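Folding on the bed

Posted Monday, February 19, 2024

I put off the winter laundry for most of this month. Last week I ran out of drawer space and clean sheets at the same moment, so on Saturday I carried everything into the bedroom and did it in one go.

I fold on the bed. I used to fold on the kitchen table in the old place in Inskip, but the table here in Sarnville is too small for anything bigger than a T-shirt. The bed is wide and it's at a height my back can stand for an hour or so. I make the bed first with just the bottom sheet, pulled tight, and leave the pillows on the floor. If the sheet is loose, everything you smooth out on top of it creases again.

Big pieces go first. I open them all the way out, check the edges for loose thread, and then fold in half the long way.
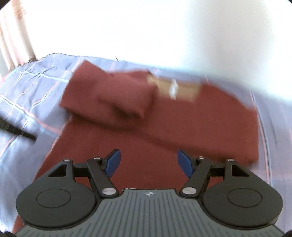
The maroon cloth spread out on the light blue sheet.

I bought the maroon one in Ikgate, at the Saturday market, from a man who also sold doorknobs. It has been a table cover, a curtain for one bad summer, and a throw for the couch. It bled the first few times I washed it, and I still keep it away from anything white. Cold water, half the soap, and it comes out fine.

My fold for large cloths is in half the long way, in half again, then in thirds from the short end. That makes a block that stands up on its own in the closet. My mother rolled hers. I tried rolling for most of a year and every roll came undone whenever I pulled out the one next to it.

The closet shelf is 17 inches deep. I measured it in May, when I was thinking about bins, and then bought no bins. A block folded in thirds fits with enough room in front for a stack of pillowcases, so I'm glad I saved the money.

Sweaters are slower. I don't hang them anymore, after two of them grew shoulder points that never went away. They get laid face down, arms crossed over the back, then folded up from the hem. Thick ones get one fold only.

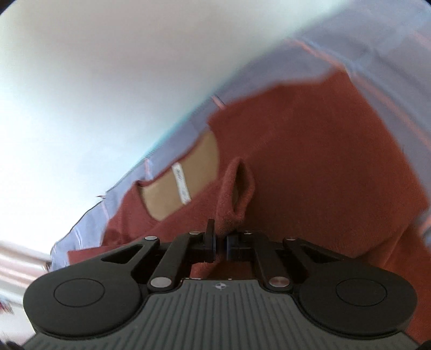 Rust-red fuzzy sweater, still in use, so not in the pile yet.

Fuzzy knits shed on everything. I wash them inside out in a mesh bag and dry them flat on a towel on top of the dresser. It takes 20 hours in cold weather, longer if I forget to turn them over. Shafiq Navaratnam wrote in after my last laundry post to say he puts his in the freezer overnight before wearing them, to cut down on the shedding. I haven't tried it. My freezer is full of soup.

I still have three things left in the mending basket: a pillowcase with a split seam, a sock I like too much to throw out, and the gray blanket with the torn binding. The blanket needs new binding tape, and the shop on Trodska is closed until Thursday.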